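Sim notebook, August, kitchen scenes

Third afternoon on the Drotora trial license. Quick recap for anyone picking this up: it's a kit of simulated kitchens for training arms on drawers and doors, and we have to tell Hviid if we want to keep paying for it. The trial pack has 173 cabinet assets, and I've opened 11 so far (slow going, my fault, I kept stopping to fiddle with the lighting).

Loading is painless. I dropped our arm config in, pointed it at the gray cabinet set and it ran first try, which is more than I can say for Weter last spring! I left the views tilted on purpose – I want to know if our handle detector copes when nothing is level.

Gray cabinet set, wood trim alongside, both views steep:
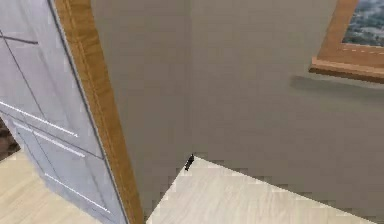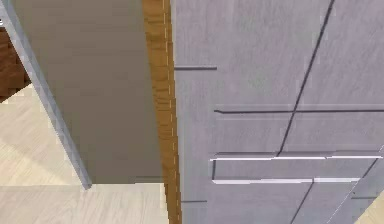
What I like so far

The grooves between panels read clearly, even at a silly angle. Wood grain is decent too. The docs are short and somebody clearly proofread them.

What bugs me

Gray on gray is hard going for our detector, so I'd like more finishes in the pack. Changing a joint limit means reloading the whole room – I must have lost half an hour to that. And the price jumps once you pass 800 episodes a month, and we'd blow through that in a week.

Still to do

Run the same drawer task in the Dorkholm kit with the same seeds. Ask Drotora support if joint limits can be set from a script. Whoever has the big GPU box tonight, please leave my job alone until 3, it's the long one.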